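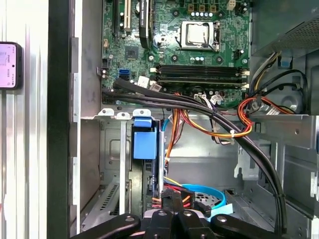 Tower with the side panel off, CPU bracket closed.

Ticket opened by Razia Sandhu, August. Raleo desktop, no display after power on. Fans spin, 3 beeps, then it shuts down after 25 seconds. Same result with a different monitor cable.

Checked the 24-pin and the CPU power lead. Reseated both memory modules, no change. Cleared CMOS, no change. Please advise before I order a board from Viterby.
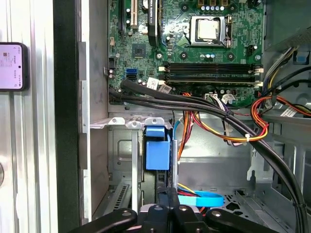 Hacer Saraç: Don't order yet. Three beeps on these is nearly always memory. Try one module at a time in the slot nearest the CPU, and clean the contacts first.

Razia Sandhu: Module A alone gives the same 3 beeps. Module B alone boots to the setup screen. Left it on for 40 minutes, no shutdown. Requested a replacement module from Hetent. Status set to waiting on part.

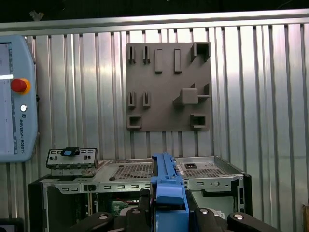

Open chassis by the ribbed wall, I/O shield on the top left corner.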